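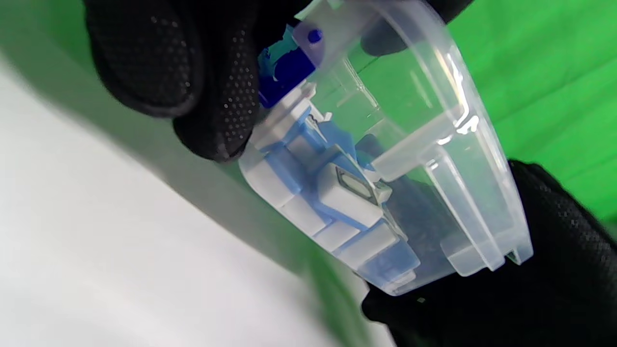

Wondimu Tamiru said rule nine had to go. He said it before he'd even put his bag down, and he said it to the whole bench at Irketti, so of course everybody stopped working.

Rule nine was mine! I had written it in April, on the back of a packing slip: a part you can see through gets shown to the robot from 2 sides before anyone lets go of it.

"It's slow," Wondimu said. "Foro doesn't ask for it. The Suston book doesn't ask for it."

"The Suston book was written for cardboard," I said.

I love the Suston book, by the way. It has 382 pages and I have read the chapter on handovers so often that it falls open there. But clear plastic is a different animal. Light goes through it and bends, the wall behind looks like the wall in front, and a grip that seems fine turns out to be on a divider. So you wear the dotted gloves, you use both hands, you tilt it slowly, and you wait for the tone. I think it's a beautiful little rule.

"Sixty seconds," said Wondimu. "Per box."

"Sixty on your first day. Time me now."

He got out his phone. Natnael Sisay came over from Worku's old desk to watch, chewing, and was sent back past the yellow line to finish his sandwich (rule two).

I picked up a box with a blue latch and turned it over, one side, then the other. The tone came. I kept both hands where they were until the arm had the weight, and then I opened my fingers.

Wondimu looked at the phone for quite a while.

"Do it again," he said, and went to find himself some gloves.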